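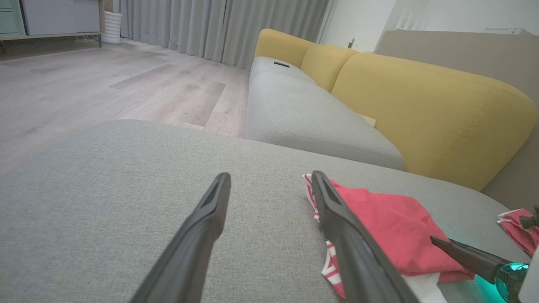
Furniture retailer Cronin will close its downtown store in November and move the business to a smaller showroom next to its warehouse on the east side, the company said Wednesday.

The store sells sofas, beds and dining sets over two floors and has been at the same address for 40 years. Jianguo Tang, who manages it, said rent and parking were the main reasons for the move.

"People want to sit on a couch before they buy it, and then they want it at their house by the weekend," Tang said. "Downtown we can do the first part. The second part has been getting harder every year."

Trucks now have to unload before 7 a.m. under the city's delivery rules. At the new site, customers will be able to pick up most items the same day.

Workers at the downtown store have been offered jobs at the warehouse or at the company's other location in Hendex Plaza. Tang would not say how many had accepted.

A clearance sale of floor models starts next week. Sofas and armchairs will be marked down first, followed by beds and mattresses. All clearance sales are final - the store will not take returns or exchanges on them. Gift cards and existing warranties will be honored at the new showroom, and orders already placed will be delivered as scheduled.

The building is owned by Rulix, a local property company. Jingyi Luo, its leasing director, said it had talked with two possible tenants but had not signed a lease. Splitting the ground floor into smaller units is also being considered, she said, and would need a permit from the city.

Almost 600 people have signed a petition asking the city to loosen the delivery rules for downtown shops. The city council is expected to take up the request at its next meeting.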